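Valach releases Dralell 4 planning software for two-armed workstations

Valach has released version 4 of Dralell, its planning and control software for workstations with two robot arms. The new version replaces the fixed task scripts used in earlier releases with a planner that decides, after each completed movement, which arm should act next and on which object.

The release follows a development period shared between the company's Drilten office, where the perception software is written, and the Abubakari laboratory, where the planner is tested on physical equipment. Existing licence holders may install the update from October.

In earlier versions of Dralell, the order of work was set before a task began. If an item was missed or could not be reached, the whole sequence stopped and an operator had to restart it. The new planner keeps a record of every object it has located and the container to which each belongs. When a movement fails, the object is returned to the list and the remaining work continues.

"Our users were spending too much of the day restarting tasks that were almost finished," said Efua Mahama, who leads the planning group. "We wanted the software to carry on with what it could do and come back to the rest."

Development work has centred on the sorting of household cleaning items. Brushes and sponges were chosen because they differ in shape and stiffness, and because long handles often lie across one another - a common cause of error in the previous perception module.
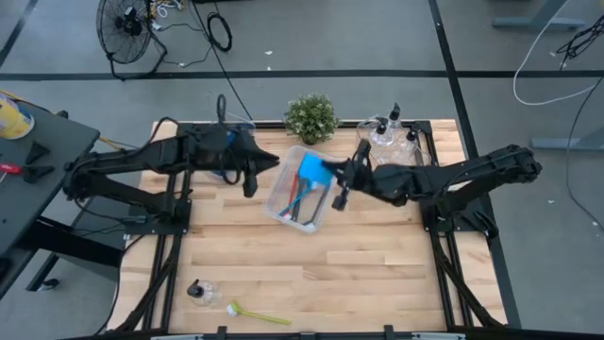
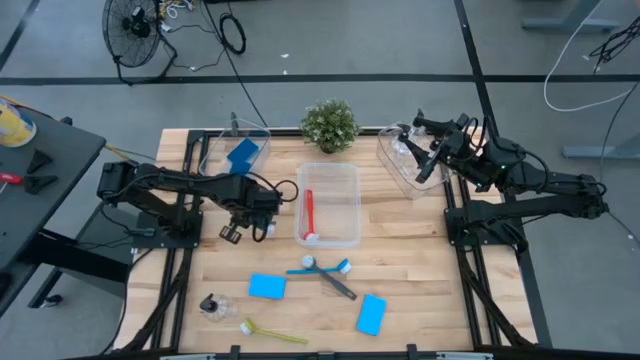 Changes to perception and arm control

The perception module has been retrained on 3,347 labelled views collected at the Abubakari laboratory. Particular attention was given to clear plastic containers, whose walls reflect light and were often misread as gaps in the table surface. The module now estimates the rim of a container first and works out the remaining shape from it.

Arm control has also been revised. Both arms share a single map of the space above the table, updated 60 times a second, and each arm reserves the part of that space it is about to enter. Where the two planned paths overlap, the arm holding an object is given priority and the other waits outside the reserved area.

Nii Dogbe, who is responsible for the control software, said that the waiting rule had been kept simple on purpose. "We tried more elaborate schemes and they were difficult to check. An engineer can read this one in the log and see why an arm stopped."

A replay tool is included with the release. It allows engineers to step through a recorded task and compare the planned path with the path taken. Recordings made with version 2 or later can be opened without conversion.

Known limits

The planner does not yet support handing an object directly from one arm to the other. Jarlath Scanlon, product manager for Dralell, said that this function was under study and that no date had been set for it. Technical questions about the update should be addressed to Nhyira Lamptey at the Drilten office.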